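# Tenditz Greifplatz G2 — Sortieren und Vorlegen in Küche und Packraum

Der Greifplatz G2 ist ein fester Arbeitsplatz mit einem Roboterarm, der einzelne Teile vom Tisch aufnimmt und ablegt. Gedacht ist er für Betriebe, in denen wechselnde, ungleich geformte Ware von Hand vorgelegt wird: Wurzelgemüse, Früchte, Kleinteile aus der Ausgabe. Jeder neue Ablauf wird zuerst in der Simulation eingerichtet und dort mit 3.000 Griffen durchgespielt.

Bei schmaler Ware wie Karotten fährt der Greifer von oben an und nimmt das Stück zwischen zwei Finger.
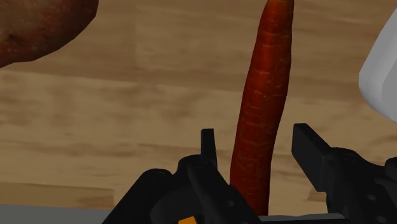
Die Greifkraft wird je Artikel hinterlegt und lässt sich am Bedienfeld in 5 Stufen ändern. Druckstellen kommen vor allem bei falsch gewählter Stufe vor, deshalb ist der Wechsel mit einem Schlüssel gesichert.

## Was sich am Arbeitsplatz ändert

Das Vorlegen fällt weg, das Prüfen bleibt. Wer bisher acht Stunden am Band stand, füllt jetzt nach, sortiert Fehlgriffe aus und gibt neue Artikel frei. Für die Einweisung rechnen wir mit 23 Stunden pro Person, verteilt auf zwei Wochen. In der Großküche Hauser läuft der Platz seit November in der Frühschicht. Die Stellen sind geblieben, die Pausen wurden neu gelegt — der Arm gibt keinen Takt vor, er wartet.

Gemischt belegte Tische sind möglich. Artikel, die nicht angelernt sind, lässt der Greifer liegen.

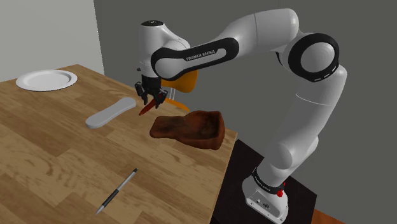
Baoshan Shao hätte sich die Einweisung früher gewünscht, am besten vor dem Aufbau. Die ersten Tage habe man viel danebengestanden und nicht gewusst, wann man eingreifen dürfe. Inzwischen sei die Arbeit für den Rücken leichter, für den Kopf eher anstrengender.

Wir haben den Ablauf danach umgestellt: Der erste Schulungstag liegt jetzt vor der Montage.

## Lieferumfang

- Roboterarm mit Zweifingergreifer
- Sockel und Bedienfeld
- Simulationspaket Floken, ein Arbeitsplatz
- Einweisung vor Ort

Bestellnummer 2208. Wartung und Ersatzfinger über Ornis, Ansprechpartner Konrad Moser. Den Tisch stellt der Betrieb, Maße auf Anfrage.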